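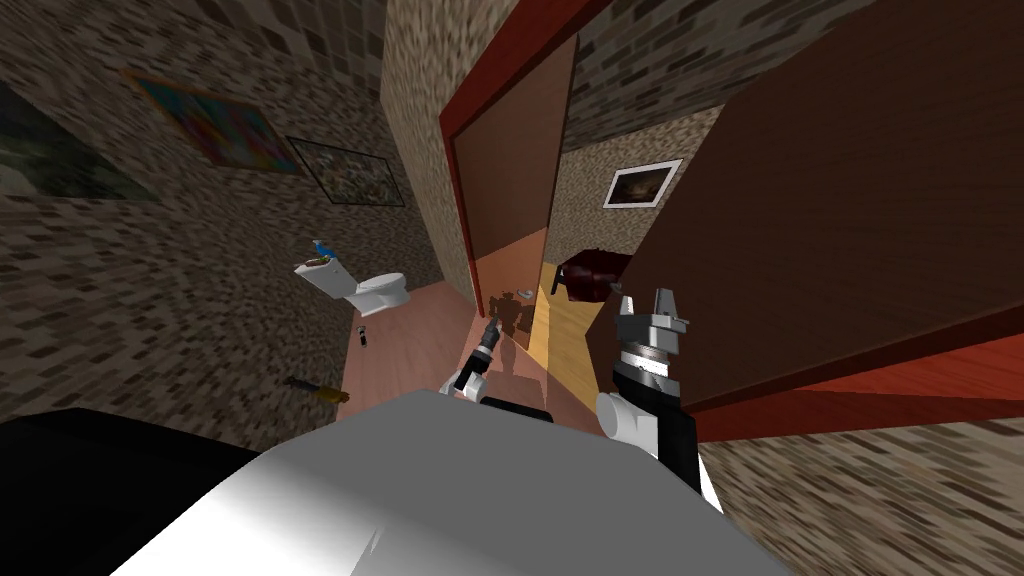
The Carretero is a manual rail cutter for ceramic and porcelain tile, sold with one scoring wheel, a side stop, and a hard case. Maximum straight cut is 24 inches. I used it through February on two bathroom walls and a laundry floor, and compared it with the older Beltel cutter that I have owned for several years.

## Setup

The cutter ships assembled except for the handle and the side stop. The handle threads into the carriage and is locked with a jam nut. Tighten the nut before the first cut. Mine was finger tight out of the case, and the handle worked loose on the third tile.

The fence was square to the rail on arrival. I checked it against a machinist's square and scored a test tile from both sides; the two lines met. The printed scale on the fence is offset by a little under 1/32 inch. The offset is constant and can be ignored if all pieces are cut from the side stop.
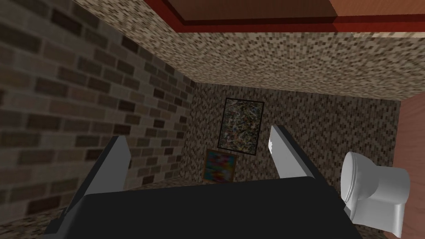 *Small room, brick wall at left.*

## Cutting

Glazed ceramic wall tile is easy work for it. One pass with light pressure, then a short press on the breaker foot. Of 64 straight cuts in ceramic, two broke off the line, both in strips narrower than half an inch. The Beltel does no better on strips that size.

Porcelain needs more care. The score must be continuous from edge to edge, and a second pass over the same line tends to chip the glaze. The carriage runs on sealed bearings and has very little side play, so pressure stays even to the end of the stroke. The Beltel carriage has nylon bushings and drifts slightly under load.

Diagonal cuts use a swing arm on the fence with detents at 45 degrees on each side. The left detent is accurate. The right one has enough slop that I clamped the arm by hand on every cut. Erzsébet Szalai, who set the laundry floor with me, lost 11 tiles to diagonal breaks on the first Sunday, most of them before we noticed the movement. 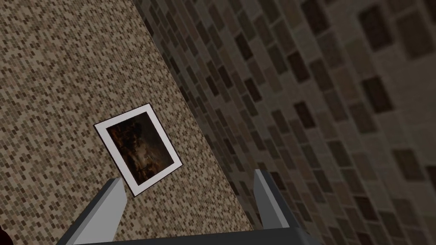
Mosaic sheets are outside what a rail cutter does well. The wheel bridges the joints, and the small pieces rotate under the breaker foot. I cut the mesh with a knife, removed whole pieces, and trimmed the remaining ones with nippers. The manual says the same thing in one sentence on the last page. It should be on the box.

Cut edges are clean enough to go under trim as they are. Exposed edges need a rub with an 80 grit stone. Porcelain edges took longer than ceramic.

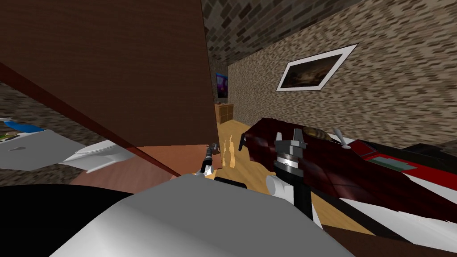 ## Parts and wear

The wheel is held by a single screw and takes a minute to change. I replaced it once, after some porcelain cuts started to need visible extra force. Ernau wheels fit the same axle and cut the same. The breaker foot pads are glued rubber, and one has begun to lift at the corner.

Maham Mohmand borrowed the cutter for a kitchen backsplash and returned it with grit packed in the rail. It wiped out with a dry brush and the carriage ran as before. Do not oil the rail.

## Rating

Four out of five. One point off for the right-hand detent. For square cuts up to 24 inches I would buy it again over the Beltel. For a floor laid on the diagonal, rent a wet saw.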